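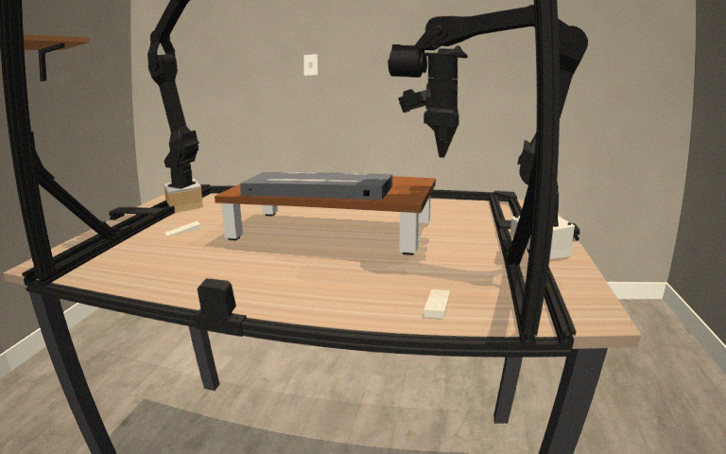
Woodworking 1, Handout 6: Wood Movement and Attaching a Table Top
Instructor: Salamatu Ansah
Posted September 28, 2019
Filed under: Class Notes, Furniture, Beginners

Read this before the next class. Bring a pencil, a tape measure, and the cut list for your side table.

Why wood moves

Wood takes in water from the air and gives it back. When the air is damp, a board swells. When the air is dry, it shrinks. Finish slows this down but does not stop it. A table that was flat and tight in May can have a gap or a split in it by the middle of winter, once the heat has been on for a while.

The movement is not the same in every direction. Along the length of the grain it is so small that we ignore it. Across the grain it is large enough to plan for. A flat-sawn board moves more across its width than a quarter-sawn board of the same species. Look at the end grain to tell which you have. Growth rings that run mostly side to side mean flat-sawn. Rings that stand mostly upright mean quarter-sawn.

Working out the width

Several of you asked how much room to leave. For a top this size, use the shop chart by the lumber rack. Find your species, read across to the column for flat-sawn or quarter-sawn, and multiply by the width of your top. Use the width only. A top that is 30 inches wide moves the same amount whether it is three feet long or eight.

The number you get is the total for the whole width. If the top is held at the center, half of it goes to each side. If it is held along one edge, all of it goes to the other.

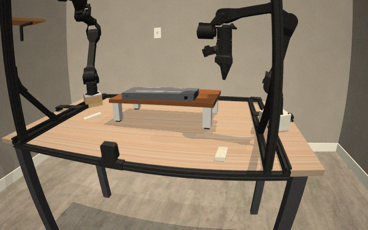 Ways to hold the top down

Do not glue a solid top to the aprons. Do not run screws straight through the aprons into the top with no slack. Both will hold the wood still until it cracks or pulls a joint apart.

Buttons. A button is a small wooden block with a tongue on one end. The tongue fits a groove on the inside of the apron, and a screw goes up through the block into the top. Along the long aprons, leave a gap between the button and the apron. Buttons on the end aprons can slide sideways in their groove.

Figure-eight fasteners. Quick to fit. They need a shallow round recess in the top edge of the apron, a little wider than the fastener so it can swing. The Wodex drill press is the best place to cut these. Set the depth stop first and test on scrap.

Slotted screw holes. Cut the slot so that its length runs across the grain of the top. Put the screw in the middle of the slot and use a washer. Snug is enough.

Breadboard ends

The end piece runs across the grain of the main panel, so the panel will move and the end will not. Glue only the middle few inches. Pin the outer tenons through slotted holes. At some times of year the ends will stick out past the panel, and at other times the panel will stick out past the ends. This is normal and you should not sand it flush.
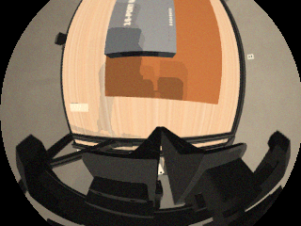 Plywood and other sheet goods

Plywood hardly moves, as each layer runs across the one below it. A plywood top can be screwed or glued down. If you add solid edging, keep it narrow. Wide edging across the ends will act like a breadboard glued along its full length.

Before next class

1. Mark the face side and face edge on every board in your top.
2. Write the species and the cut (flat or quarter) on your cut list.
3. Work out the total movement and write it at the bottom of the page.
4. Choose a method for holding the top and sketch one corner from underneath.

Lumber left in the Drarnby room must have your name on it. Stack it with stickers between the layers so air can reach both faces.

534 shares | 6 comments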